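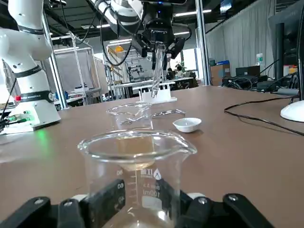

Aled Gape wrote to me after last week's session that a salary cap is just a way for rich owners to agree with each other to stay rich, and could we please stop calling it "fairness." Fine, Aled! I've moved the whole fairness section to October and we'll do the money first.

**Sport and Money, handout for session 4** (2 September 2019)

So, who gets paid when a club sells a ticket? Most of you said "the players," and you're partly right, but I want you to follow the cash a bit more slowly this time. I've made up a small league for us to work with. Four clubs: Tenine, Ullau, Melis and Busstead. Busstead has the big ground and the big town. Melis has a field, a bar and a lot of hope.

### Where it comes in

- gate (tickets, season passes)
- broadcast, paid to the league and then split
- sponsors, mostly shirts
- food, parking, scarves, all the stuff I spend too much on

Gate money stays with the home club in our league. Broadcast money is split evenly. Keep those two rules in your head, they do nearly all the work in the problems.

### Gate

Say Melis draws 925 people to a game and charges $12 a seat. That's $11,100 before anyone has been paid to unlock the doors. Busstead draws 2,000 and can charge $30, so $60,000. Same sport, same number of players on the field! When I did this with last year's group, several people wanted Melis to put its prices up to $30 too. Try it at home, but think hard about how many of the 925 would still come (I wouldn't, and I like Melis).

### The cap

A cap limits what each club can spend on wages in a season. A *hard* cap can't be broken. A *soft* cap can, with a list of exceptions, or you pay a penalty on the extra. What a cap does to Busstead is pretty clear: it has cash it can't spend on players, so the cash goes to coaches, gyms, scouts, or the owner's pocket. That last one is Aled's point, and we'll come back to it.

What it does to Melis is harder. If Melis can't reach the cap anyway, the cap only helps by pushing some good players out of Busstead, and they may well sign with Tenine or Ullau instead. Some leagues add a wage *floor* for this reason. Ask yourself who pays for the floor.

### For next time

1. Redo the Melis and Busstead sums with the gate split evenly between home and visiting club.
2. Write half a page on whether Busstead's owner should vote for that split. Pick a side, please, I got a lot of "it depends" last time.
3. Bring one ticket stub or receipt from any game you've been to, any sport, any level.

Typed answers if you can, my eyes are not what they were.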